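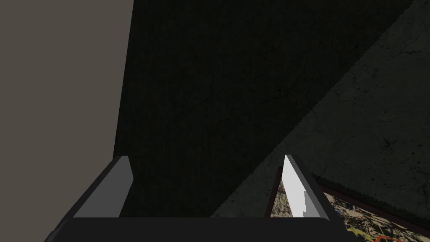 Delić at Ruvidine: notes from the opening days

Exhibitions > Sculpture > Threads

1/ The Delić show opened at Ruvidine on 2024-03-29. It's called Jendness, and it fills both floors of the old bank building in Kolamlow. I went Friday evening and again the next morning, when it was quieter.

2/ Ground floor is the cast plaster work. There are 5 large pieces, all set low, so you look down on them. The labels are on the far wall and you have to walk back and forth to match them up.

3/ Upstairs is paper. 104 drawings, hung edge to edge with no glass. Most are graphite, a few in brown ink. The late ones are smaller and I liked them more — the line gets slower and there is less rubbing out.

4/ The long room at the back has one work in it, a floor piece made of almost 600 unfired clay bricks. They were laid dry. Staff let in four people at a time, and the wait on Friday was longer than the visit.

5/ The catalog has a good essay on the early plaster molds. It says nothing about the years when Delić stopped making sculpture, and the wall text skips them too. I would have liked a paragraph.

6/ The lighting upstairs is uneven. Go before noon if you want to see the ink drawings properly — the west side gets glare later in the day.

7/ Entry is free, the catalog is not. The show runs through November. The plaster pieces stay until the end, but half the drawings get swapped out over the summer, so I'll go back for the second hang.

Tagged: Sculpture, Works on Paper, On View

Newer | Older | Archive | About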